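Trelus 2.1 teleoperation kit, reviewed December 27, 2023

Trelus drives a simulated two-arm cell from a pair of hand controllers. I recorded 60 grasp demonstrations on a soft blue test mesh. Arm tracking is good; grip force is set by trigger travel alone.

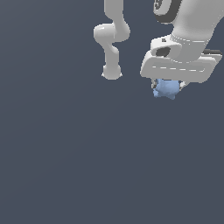
Hamdy: Trigger curve is editable in the config. Set it to linear before you record.

Linear did help. The close-up view is the better one for judging finger contact. 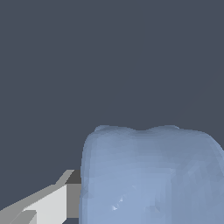 Does it log failed grasps?
Only if auto-discard is switched off in the session menu.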